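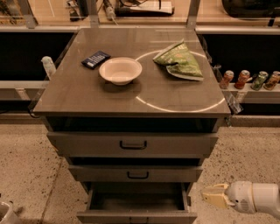 Bottom drawer demos: keep the slow ones or throw them away?

Posted in: Data collection

melaniia_h
31 May 2024
Hello all. I have a question about the drawer task and I would like to hear how other groups do it. We are recording by teleoperation a set with a three-drawer cabinet. The instruction is "close the bottom drawer", and on the countertop we leave a few things which have nothing to do with the task: a bowl, a small packet, a snack bag. Until now we have 282 episodes. In 28 of them the operator stops with the open gripper next to the drawer for a long moment before pushing. My colleague Bohdana wants to delete all 28. I am not sure. The drawer is closed at the end in every one of them, so by our sheet they are successes.

What would you do?

t_murthy
Delete. We kept such episodes last year on the Vomel set and the policy learned the waiting. It came to the drawer and it stood there. From one camera picture the arm in pause looks the same as the arm about to move, so the model has no way to know which action is right.

wodlow_gc
I don't agree with deleting. Cut the pause and keep the rest. The approach is good data and the push is good data. If the joint values do not change for more than 20 steps, our script removes the steps between. It is a small script, one afternoon of work.

t_murthy
And the image before the cut and the image after the cut, do they match? In our case the operator was moving a little bit all the time, so the filter did not find the pause. The hand shakes.

wodlow_gc
Then you set a threshold on the gripper position. I did not say there is no tuning.

melaniia_h
Thank you both. For us the hand also shakes, I looked at the plots now. Gwenllian, can you share which threshold you use?

wodlow_gc
I will send you a message, it depends on the arm and I don't want that people copy it without looking.

bohdana_z
I am the colleague :) My reason was a different one. In the slow episodes the operator is mostly deciding from which side to push, because the bottom handle is low and the arm comes from the right. Some push at the middle of the front panel, some at the right corner. At the corner the drawer can turn and get stuck a little. I prefer one way of pushing, clearly shown, and for me 100 clean episodes are better than all this mixture.

s_nazarenko
Please be careful with "one way". If every demo pushes at the center, the policy has never seen what to do when it arrives too far to the right. I would keep both, and write a tag for each. You can remove by tag later, but you can't record again after the cabinet is moved.

bohdana_z
The tag is a fair idea. But who writes the tags? We are two persons.

s_nazarenko
The operator, directly after the episode. One key for center, one key for corner. Espinoza did it like this for our set and it did not slow him much.

t_murthy
One more thing, about the countertop. Do you change the objects between episodes? If the green bag is always on the right side and the bowl on the left, I would worry about this more than about the pauses.

melaniia_h
We change the positions every 20 episodes, and which drawer is open changes also. The cans on the ledge at the side are always there – I did not think about them until you wrote this.

t_murthy
Move the cans too. Or take them away in half of the episodes.

wodlow_gc
Here I agree with Thirumalai, for once.

melaniia_h
OK. Plan for now: nothing is deleted, the 28 get a "pause" tag, and I train once with them and once without. New episodes get the center/corner key. The training machine is busy until Clasent finish their run, so the numbers will come late, maybe only in August. I will write in this thread.

bohdana_z
I still think we should delete them.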